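Bench notebook, sorting and put-away
Friday, September 18, 2026

Long entry, because I was asked upstairs whether we can tell the Cluton people that tidying is "solved" and I said I'd write down why I won't sign that.

Task as it stands. Small loose pieces on the table, divided bin in the far left corner, two arms. The pieces should end up in the bin, by color. A child of four does it badly and a child of six does it well if bribed. We have been at it since before the summer shutdown.

What the Herkcombe report says is that the pair "performs household put-away at a level suitable for unattended use." I have read it twice now and can't find where unattended is defined. Their log has 698 runs in it. Sounds like plenty until you look at how a run ends. A run is closed when the operator closes it. If a piece is lying against the bin wall and the operator thinks it would have gone in on the next try, the run is closed as good. I went through a batch of them with Bienvenido and we disagreed on enough of them that I don't want to quote the success rate any more, theirs or mine.

So, from Monday: a piece is in when it is inside the right compartment and the fingers are clear of it. Leaning on the divider doesn't count. On top of another piece counts. Dropped and picked up again counts, but gets a D in the margin. If a person reaches in, the run is over and it's a fail, even if the person only nudged something. Bienvenido thinks this is harsh. He can write his objection below.

Things I believe after this week:

Picking up one piece with clear table on all sides is fine. I have stopped worrying about it. The shape hardly matters, notched edge or smooth, as long as the fingers can get down on either side.

Picking one piece out of a cluster is where the time goes. The fingers are wide compared to what they're picking up, and when they go down next to a neighbor, the neighbor moves. Then the plan is for a table that no longer exists. Sometimes the policy looks again and adjusts, sometimes it closes on air and carries the air to the bin very carefully. I timed a few of these by hand and threw the sheet away because I kept forgetting to start the watch.

The bin is worse than the table. Everyone talks about grasping and hardly anyone about letting go. The compartment walls are raised, so the gripper has to come in over them, and once it is there it covers a good part of what we want to check. Olley's suggestion was lower walls. Sure, and if we take the walls off altogether we'll be at a hundred percent by lunch. The bin is what people have in their drawers. The walls stay.

Color is mostly OK. Red, green and teal have given me no trouble. The orange-brown pieces I don't trust when there is purple next to them, or on them. What color is a piece with two colors? I know what I'd do at home, which is put it wherever there's room. The instruction sheet says "sort by main color" and the machine has no opinion on what main means. Nor do the operators, to be fair to it. Needs a rule before we collect anything else. Mine would be largest area, decided by a person beforehand and written on the sheet.

Handover between the arms. I was told this would be the big gain from having two. The bin is in the left arm's corner, so anything the right arm picks up has to cross the table somehow. Either the right arm carries it the whole way and the left one gets out of the road, or it sets it down in the middle and the left one takes it. Setting down in the middle is dull and works more often. Passing it in the air looks wonderful and we lose pieces.
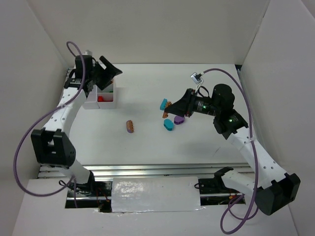
Which brings me back to the put-away claim. Take everything here that makes life easy. Flat matte top, nothing on it that doesn't belong to the job. Plain walls. Arms bolted where they were yesterday. The bin goes back to the same corner each time. Then compare with the junk drawer in my kitchen, or with bench 2 in the shop next door, where the fasteners live in a tray with a coffee ring in it. I'd like somebody to show me one of these systems handling bench 2. I don't mean a video with music, I mean standing there with me and not touching it.

I'm not saying it can't come. The single-piece pick was hopeless in the spring and I was rude about it, in this same notebook, and I was wrong. But I was wrong about one step of the chore, and the chore has a lot of steps, some of which aren't on the table at all: noticing that it needs doing, finding the bin, deciding that the odd piece is trash.

Cost, briefly. One attended session needs an operator for the whole time plus somebody to reset the pieces. Eglītis put the arithmetic on the whiteboard on Tuesday and it was wiped off before I could copy it, but the gist was that two people spend an afternoon so that a machine can do what one of them would do during a phone call. That is a fair price for research. It's a silly price for a chore, and the Cluton draft mixes the two up in its first paragraph.

What I'm prepared to say to Cluton, if asked:
- picks separated pieces from a clear table reliably enough to demo
- clusters: sometimes
- placing in a divided bin: sometimes, needs checking by eye from the side
- unattended: no

Next week
- write the color rule, get it on the sheet
- new pass/fail rules start Monday, old runs not to be mixed in with new ones in any plot
- try spreading the cluster with one arm before picking with the other (Bienvenido's idea, and better than mine)
- side view of the bin, so we can stop arguing about leaning pieces
- go and look at what's in the tray on bench 2 and pick 4 kinds of fastener for a proper test. Leave the coffee ring.

B.P. added: I do object to the "person reaches in" rule. If a piece rolls off the table somebody has to fetch it and that shouldn't sink a run where everything else went in. Suggest we mark it F for floor and decide later.

Reply: at your house, when it rolls on the floor, who picks it up? Still a fail. But fine, mark it F as well so we can count them separately.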